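About Zallerthorpe Science Supply

Zallerthorpe Science Supply packs and ships teaching kits for chemistry and general science classes. Our customers are middle schools, high schools, homeschool groups, libraries, and summer programs. We sell glassware, wooden racks, food-grade colors, indicator papers, and the printed lesson cards that go with them. Orders go out from our building in Alness four days a week.

How we started

The business began as the stockroom of a single school. The science teachers there spent a good part of every August sorting through drawers of chipped test tubes and mismatched stoppers, then ordering replacements in case lots far bigger than they could use. A tube that cost very little by itself had to be bought by the gross. Racks came from one supplier, tubes from another, and the tubes often sat loose in the holes or would not go in at all.

We started putting together small sets in which everything fit. A rack, the tubes for it, a brush that reached the bottom, and a flask or beaker to pour from. Neighboring schools asked for the same thing, and after a couple of years the sets had their own catalog and their own address.

We now list 3,739 items. Most customers order from the same few pages, and those pages are the ones we keep in stock year-round. The rest is made up of odd sizes, spare parts, and older pieces that some classrooms still rely on.

What we make and what we buy in

Our wooden racks are made for us by Ghorbani, a woodworking shop a short drive from our building. They are plain racks: a top board with round holes, a base board, and ends that hold the two together. We ask for sanded edges and a light oil finish, with no varnish, which tends to flake after a year or two near a sink. Schools can order replacement end pieces separately.

We do not blow glass. Test tubes, flasks, and beakers are bought from outside manufacturers and checked here before they are packed. We roll each tube on a flat surface to find the ones that are out of round, and we look at the rims under a lamp. Pieces with small cosmetic marks are sold at a lower price in the Seconds section of the catalog. Pieces with chips or cracks go into glass recycling.

Lesson cards are written and printed in-house. Each one fits on a single sheet, front and back, and can be copied for classroom use at no charge.

The Jevham Color Sets

The Jevham line is our best-known product and the reason many teachers first get in touch with us. It is a group of kits built around colored water – mixing, diluting, layering, and measuring by eye and by scale. The colors are food-grade and wash off most hard surfaces with water, although we still suggest aprons. They can stain wooden racks, which does no harm to the rack.

The small set comes with 2 racks and suits one table of students. The class set serves 30 students working in groups. Both include dropper bottles, tubes, stoppers, a brush, and a set of lesson cards. The first card asks students to make a row of tubes with different colors and write down how they got each one. Later cards move on to dilution series and, for older grades, to density columns made with sugar water.

Refills are sold by the bottle. We also sell single tubes, and there is no minimum order for these.

Our demonstration room

Next to the packing area we keep a room with white tables, a sink, and shelves for the kits in the current catalog. New lesson cards are tried there before they are printed. If a step takes too long, or the wording sends people to the wrong tube, the card is rewritten. We work with small amounts of liquid, just enough at the bottom of a tube to show a color clearly, and the darker or brighter colors are kept in larger glass containers on the table. White tabletops make it easier to tell close shades apart, such as a red next to a red-orange.

The room is open to teachers on Tuesday afternoons from September to May. Groups of more than four should call first so we can clear enough space.
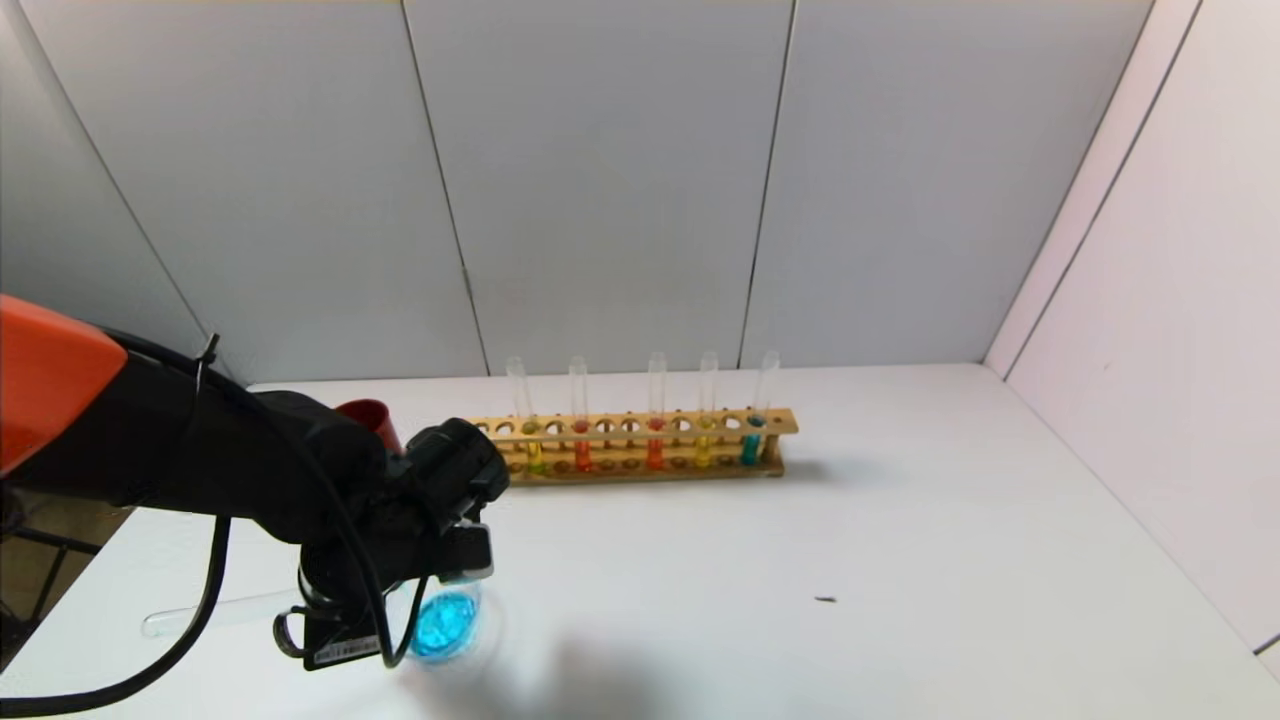

Shipping and breakage

Glass is packed in molded trays with a paper wrap around each piece, and the trays are boxed twice for longer trips. We stopped using foam peanuts because schools told us they ended up all over the floor. Last school year we shipped more than 1,000 class sets.

If something arrives broken, send us a note with the order number and the number of pieces affected. We do not need the broken glass back. Replacements normally leave the building on the next shipping day.

Ordering

We accept purchase orders from public and private schools, as well as card payments from individuals. Quotes are good through the end of the school year in which they are issued. Homeschool groups pay the same prices as schools and do not need to show any paperwork.

August is our busiest month. Class sets ordered by the end of June are set aside and can be held until your building reopens – just write the delivery week on the order form.

Printed catalogs are free and are mailed out in the spring. To be added to the list, use the contact form or ask when you place an order.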